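How to clean a wicker basket and the play food that lives in it

Our play food basket gets a proper clean twice a year, usually in February, and it takes me 21 minutes if I don't stop to answer the door. You'll need a soft brush (an old toothbrush is fine), washing-up liquid, a bowl of warm water and two cloths.

Tip everything out first and give the basket a good shake over the bin. Brush it dry before any water goes near it, inside and out, working along the weave. Then wipe with a cloth that's been wrung right out – wicker hates a soaking – and leave it somewhere airy overnight. Not on the radiator! Mine went brittle that way.

Plastic food can be washed in the bowl, five or six bits at a time. Anything with a paper label or a fabric leaf just gets a wipe.

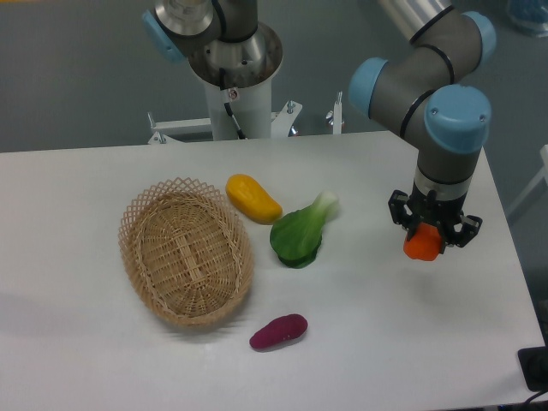
Open lattice sides are the fiddly part, so go round them last with the dry brush and poke it through each gap. I do the bottom in long strokes, following the seam down the middle. The mango and the bok choy can go back in once the basket is bone dry, and the sweet potato too, if you can find it. My friend Ebere Anozie lines hers with a tea towel, and I might try that next time.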